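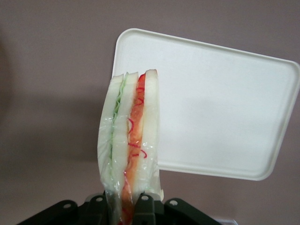
Why bread goes stale

Leave a slice of bread on a plate overnight and by morning it is stiff and tough. Most people say it has dried out. Drying is part of the answer, but bread kept in a sealed bag goes stale too, and it loses very little water while doing so. The main cause is a change in the starch.

What bread is made of

Bread is mostly flour and water. Flour contains starch and protein. Starch is stored by the wheat plant in tiny grains, far too small to see without a microscope. Each grain holds long chains of sugar units joined end to end. Some chains are nearly straight. Others have many branches, like a tree.

When flour is mixed with water, two of its proteins join to form gluten. Gluten is stretchy. It traps the gas made by yeast, and this gives bread its holes.

What happens in the oven

Above 60 degrees Celsius the starch grains take in water and swell. The chains inside them, which were packed in a tidy order, come loose and spread out. Scientists call this gelatinisation. It is why the middle of a fresh loaf is soft and springy.

The outside of the loaf gets much hotter than the inside. Water leaves it quickly, and the surface turns brown and hard. This is the crust.

What happens afterwards

As the loaf cools, the starch chains begin to line up again. The straight chains do this first, within hours. This early change is useful, as it makes the loaf firm enough to slice. The branched chains are slower and carry on for several days. As they pack together they form small, stiff crystals, and some of the water becomes locked up in them. The crumb feels hard and dry even if the water is still there. The name for this is retrogradation, which means "going backwards".

The crust does the opposite. It starts dry, so water moves into it from the crumb. A crisp crust becomes leathery.

Why the fridge does not help

Starch crystals form fastest at temperatures just above freezing. A fridge is close to that, so bread goes stale more quickly there than in a cupboard. Mould, on the other hand, grows more slowly in the cold. A freezer stops both almost completely.

Wrapping

Plastic wrap keeps water from escaping into the air. It does not stop the starch from changing. It also keeps the crust soft, so a crusty loaf is often sold in paper. In a sandwich there is a second problem. Tomato and lettuce contain a lot of water, and it soaks into the bread. A thin layer of butter slows this down, as fat and water do not mix.

Can stale bread be made fresh?

Partly. Heating it above 60 degrees melts many of the crystals and the crumb softens. This is why toast made from old bread is soft in the middle. The effect is short. Once the bread cools, the crystals form again, and some water has been lost in the heating.

Try it yourself

You will need 2 slices from the same loaf and 2 bags that seal. Put one slice in each bag. Keep one bag in the fridge and the other in a cupboard until the next day. Let the cold slice warm up in its bag for an hour, then press both gently with a finger and write down which is firmer.

Words to know

Crumb: the soft inside part of a loaf.
Gluten: stretchy protein formed when wheat flour is mixed with water.
Starch: the plant's food store, made of long chains of sugar units.

Text by Samina Khokhar. Checked by Waqas Jatoi.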